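Search this site Search Advanced search

Jundau Adds Balcony Laundry Points to 35 Rental Apartments

BRANANO, March -- Jundau, the property manager for the Zomach residential buildings, has completed the installation of private laundry points on the balconies of 35 rental apartments. The work replaces the shared basement laundry room in Building 6, which will close at the end of the month.

Each laundry point consists of a front-loading washing machine, a dedicated cold-water valve, a drain connection and a grounded outlet with a weather cover. Machines stand on leveling feet over a rubber mat. Tenants in the remaining apartments keep the existing kitchen connections.

"The basement room served 2 stairwells and had a waiting list most evenings," said Danuta Malinowski, building operations lead at Jundau. "Moving the machines to the balconies gave us the floor space back and shortened the trip with a full basket to a few steps."

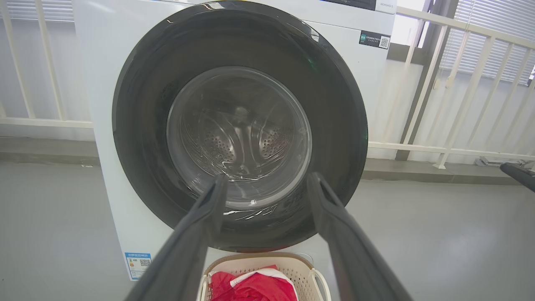 Installation and Clearances

Installation was carried out by Jääskeläinen, a plumbing and fixtures contractor. Supply lines run through the kitchen wall and are insulated along their full outdoor length. Each line has a shutoff inside the apartment, under the sink. Tenants are asked to close it before any absence longer than a week and during frost warnings.

The door must be able to open fully. Baskets, drying racks and plant pots may be kept on the balcony but should be moved clear of the machine before a cycle starts. Nothing may be stored between the machine and the railing -- the gap is needed for the hoses and for air movement.

Rating and identification labels on the front panel should be left in place. Service technicians use them when ordering parts.

Use and Care

Jundau recommends the following routine:

- Load the drum loosely and check pockets for coins and keys.
- Wash new red or dark items separately for the first few cycles.
- Wipe the door glass and seal after the last load of the day.
- Leave the door slightly open between loads.
- Run an empty hot cycle once a month.

Machines may be run between 7 a.m. and 9 p.m. Spin cycles outside those hours are not permitted under the house rules.

"Most of the service calls we expect are for blocked filters," said Jaruwan Hemmin, tenant services coordinator. "The filter takes a few minutes to clean, and we will show any tenant how to do it."

Filter demonstrations are available on request from the building office, extension 809.

We use cookies to remember your settings. Accept Manage preferences

3 comments

stairwell_b: Does the 9 p.m. limit mean start by 9 or finished by 9? My cotton program is nearly three hours.

Marta K.: Finished by 9, according to the sheet they left in my mailbox.

oldtenant: Will the basement sinks stay? I wash my rugs there.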